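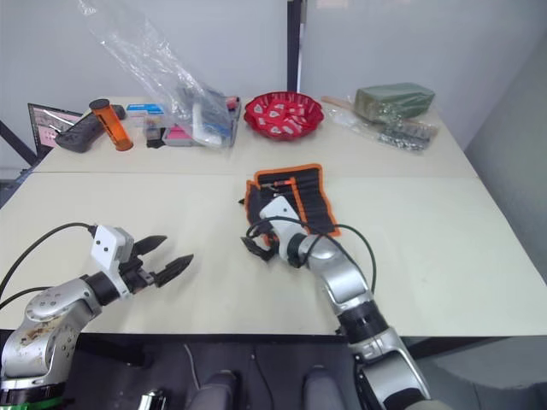 The two arms at the Jirkix open day, with the tool roll on the table.

In February I went to the open day of Jirkix, a small company that teaches robots to do work with the hands. I repair sewing machines and I know very little about robots, but my old classmate Thongchai Khamphan works there now and he had put my name on the list. The building is behind the Imwood furniture warehouse. I walked past the gate two times before I found the right door.

We were a group of mixed people. Some were students from the technical college, two ladies came from a packing company called Suksawat, and there was a father with a boy who asked more questions than all of us together. We got a paper badge and a cup of very sweet coffee, and at ten in the morning the tour started.

The first room was only desks and screens, so I will not write much about it. The second room was the one I came for. Thongchai explained that they do not write a program for each movement. A person moves the arms from a distance, does the task from beginning to end, and the computer saves everything: the position of each joint, the opening of the fingers, and the video from the cameras. One such recording they call a demonstration. For the task of the tool roll they want 200 good ones before they begin to train. When I visited, the whole lab had 1,107 demonstrations for all tasks, and this number was written on a board near the door.

The task itself sounds easy. The tool roll is made of black cloth with an orange edge, and the arms must fold it. At home I would do it without looking. But cloth is difficult for a machine, because it never lies the same way again. If one hand pulls too early, the other side slides away. If the fingers close too high, they catch only air. The operator, Surachet Wattanapong, told us that he first practiced with a kitchen towel for 5 days, and that he still talks to the cloth when it is stubborn.

I liked to watch how he used the two arms differently. One was often the holding hand, pressing the cloth to the table, and the other was the working hand. I do the same when I guide fabric under the needle, and I told him so. He said this is exactly what is hard to explain in words and why they prefer to show it.

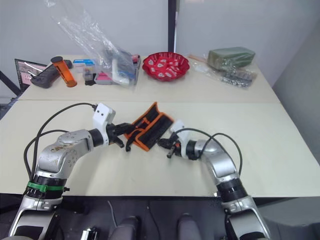 Folding also needs patience from the person. Surachet said new operators always want to be fast, and then the recording is full of small corrections and shaking. He asks them to move slowly and to make each grip look like a decision. A recording with one clear mistake and a good recovery can be kept, he said, but one where the operator is nervous the whole time goes to the trash.

One of the ladies from Suksawat asked when the robot will do it alone. Thongchai was careful with his answer. The earlier model, which they named Anix, could finish simple moving of objects, but folding was not yet good enough for him to promise anything. I respected that he said it so openly to possible customers.

After this came the part where visitors could try. I waited in the line behind the boy. You have to forget your own wrists a little - the arm follows you, but it does not feel like your arm. My first try to pick up the edge of a cloth failed, and on the second I lifted it and dropped it again. The boy did better than me and his father took many photos.

The tour took 2 hours, and there was soup afterward in the small kitchen. Visitors have to write to the office by e-mail before they come, and closed shoes are required. For the next open day I would advise arriving early, as the parking lot is shared with the warehouse and it was full when I left.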